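Skutside Bench, the dual-arm simulation package: notes after one month of use. Thread. I paid for the license and have no arrangement with the vendor.

1/ What you get: a prebuilt work cell with two arms, two-finger grippers, a table, a parts cabinet, a set of small objects, and a Python interface. Scenes are plain text files. The solver is their own. Rendering is a separate process and can be turned off.

2/ Test machine is a desktop with one midrange GPU and 64 GB of RAM, Linux. Install took two tries. The first failed on a missing math library that the requirements page doesn't list. Support answered the same afternoon with the package name. The page still doesn't list it.

3/ Pricing is per seat, not per core. For a small shop that matters more than any feature below. The Borano package I used before charged by worker process, and the bill moved every time we ran a sweep.

4/ Arms first. Joint limits, link masses and friction are all exposed and editable. Default damping is too high on the wrist joints. Commanded motion looks smooth and lags the target. I cut wrist damping by half and tracking error dropped to something I could live with.

5/ Self-collision is on by default. Collision between the two arms is off by default. I found this out when one forearm passed through the other without a single warning in the log. The switch is in the cell file, under "pairs". Turn it on before you do anything else.

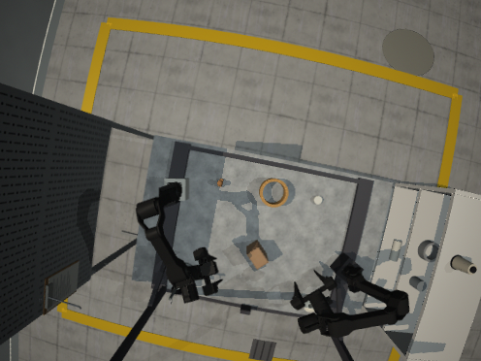

6/ Contact handling on small objects is the reason to look at this package. Box grasps hold at the default timestep. The ball is harder. At default settings it squirts out of the fingers if closing speed is high. Lower the closing speed or double the substeps. Doubling the substeps costs you a little under half your throughput.

7/ The ring is the interesting case. Their collision mesh keeps the hole, so you can put one finger inside and pick by the wall. Borano wrapped the same kind of shape in a convex hull, and the finger hit an invisible lid. If your task has anything hollow in it, check this in whatever tool you use.

8/ Numbers. I ran 516 scripted box picks with randomized start poses. Every failure I reviewed was a planning failure near the table edge, where the arm runs out of comfortable reach. I did not see a dropped box once the fingers had closed on it.

9/ Same script on the ball, 80 runs, default substeps. Bad enough that I stopped there. With doubled substeps and slow closing it behaves. I wouldn't quote a success rate from a set that small and I'm not going to.

10/ Speed. Headless, one cell, default substeps: 765 control steps per second on my machine. With rendering and shadows on, expect a small fraction of that. Shadows are the expensive part. There is a flag to drop them and keep the rest of the lighting, which is what I use for checking a script by eye.

11/ Parallel cells scale well up to 40 on this GPU, then memory runs out and the process exits with no message. A one-line error would do. I reported it. The ticket is marked "known".

12/ Cameras. You can place as many as you like, fixed or mounted on a link. Lens distortion is a simple two-term model. No rolling shutter, no motion blur. Noise is Gaussian only. If you plan to train on the images and move to real hardware, budget time to write your own image degradation step.

13/ Scene editing is by text file only. There is a viewer but it's read-only. Moving a cabinet means typing in a position, reloading, looking, and typing again. Reload takes a few seconds. Fine for one cell, tedious for twenty.

14/ Watkins has a plugin that adds drag-and-drop placement and writes the scene file back out. It works, with one bug: it rounds rotations to whole degrees on save. Keep your originals.

15/ Documentation: the API reference is complete and mostly correct. The tutorials are for the previous version. Two function names have changed and the old ones fail quietly and return None.

16/ Asked in replies: can it import Jorkora arm models? Yes, through the converter. Geometry and joint order came over clean on the one I tried. Motor limits did not. They were all set to zero, so the arm hung limp until I filled them in by hand.

17/ Also asked: soft objects, cable, cloth. No. Rigid bodies and joints only. The roadmap mentions cable with no release attached to it.

18/ Who it suits: one or two people doing tabletop pick and place who need believable contact and a fixed bill. If you need soft bodies or a proper editor, wait or look elsewhere.

19/ I renewed through December. Next on my list is handing an object from one arm to the other with pair collisions on. Will add to this thread when I have results.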